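Putting the equipment request for the second bench in this week, so a thread on how the budget was built. Most of it is dull. The dull parts are where the first bench went over.

1/ Scope first. One bench, two small arms, one gripper each, enclosed on three sides, doing desk-tidying tasks: pens, folders, drawers, baskets. No mobile base, no vision upgrade. Anything beyond that goes on a separate request with its own approval.

2/ Two suppliers quoted for arms, Molteo and Vostdale. Molteo is cheaper per arm. Vostdale includes the controller, base plate and mounting hardware. Once you add those to the Molteo quote the gap is small enough that I stopped treating price as the deciding factor.

3/ What decided it was spares. Vostdale will sell a single wrist motor from stock. Molteo wants the whole forearm sent back and quotes 30 days. On a two-arm bench, one arm away means the bench is down, as nearly all our tasks use both.

4/ So the spares line is: one wrist motor, two sets of gripper fingers, one elbow cover, a bag of fasteners. It looks generous on paper. On the first bench we spent more than that on couriers.

5/ Cables get their own line this time. Last year they sat under "sundries" and were the first thing cut. Then the arms went in and every run was too short once the wrist turned fully. Budget for slack at the wrist and at the elbow, plus one complete spare run per arm.

6/ Measure cable length with the arm in its worst pose, not its parked one. We re-ordered in June because I had measured parked. That mistake was mine and it is in the lessons log.

7/ The frame and walls come from Hayat. Aluminium profile, plain grey panels. I asked for matt panels on all sides and was quoted extra for it. I have left it in. Glare off a shiny panel costs more in repeated runs than the finish does.

8/ Someone asked why we need walls at all. Consistent background, consistent light, and dropped pens stay on the bench. The last one saves more time than I would have guessed.

9/ Task objects. Chak-lun Lo keeps the list and he wanted it costed properly, so it is. Stationery is cheap per item and gets replaced constantly. We allow for 60 pens and markers a year across both benches, plus folders, a few mesh baskets and small drawer units.

10/ Buy those from an ordinary shop. We tried a catalogue supplier so that every item would be identical and it was a poor use of money. The arms need to cope with mixed sizes and colours, and a varied bag from the shop does that for less.

11/ See-through plastic boxes are the exception. They are hard work for the cameras and we want several different ones, so they are listed by type. If the request gets trimmed I would rather lose folders.

12/ Software. Nasard is licensed per bench, not per arm. Check this before signing, because the first invoice we had was per arm and took a fair while to correct. The renewal falls on 16th July, so the second licence should start the same day and keep the two together.

13/ Power and emergency stop. One stop button per bench, within reach of the operator's chair, wired by the site electrician. It is not optional and it is not in either arm quote. I have seen it missed on two requests from other groups.

14/ Staff time. This is the line people leave out. Fitting the arms is quick. Alignment, cable dressing and getting the reset routine stable is not. I have put in 10 working days for one person and expect to be asked to halve it. I will say no.

15/ Contingency is a flat percentage, set by finance, and I do not argue with it. I do write down what I think it will be spent on. Currently: gripper fingers, then the spare cable run, then shipping.

16/ Not requested: a third arm, a spare controller, a nicer chair. The controller is the risk I am least happy about. Vostdale will lend one during a repair, and I have asked for that in writing before the order goes in.

17/ If you are doing a similar request, start from the existing bench and list everything attached to it, down to the base plates and the rail. Then price that list. Working from the supplier's brochure is how we ended up short of brackets.

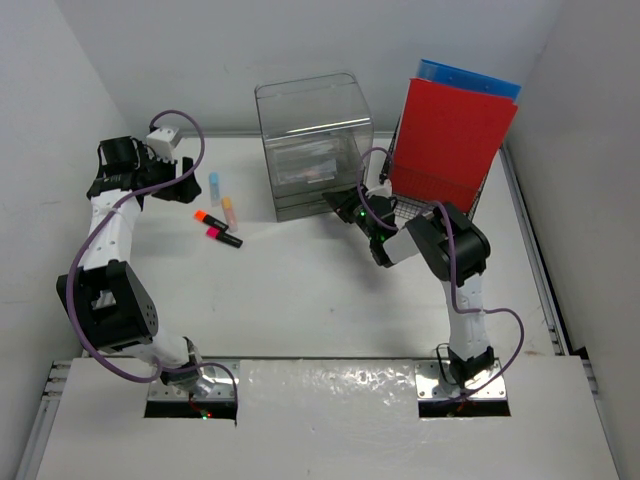

18/ Delivery is split. Frame and walls first, arms after, so the surface is level before anything is bolted to it. Hayat have agreed to hold the panels until the room is ready. I will post the final figures once the order is placed.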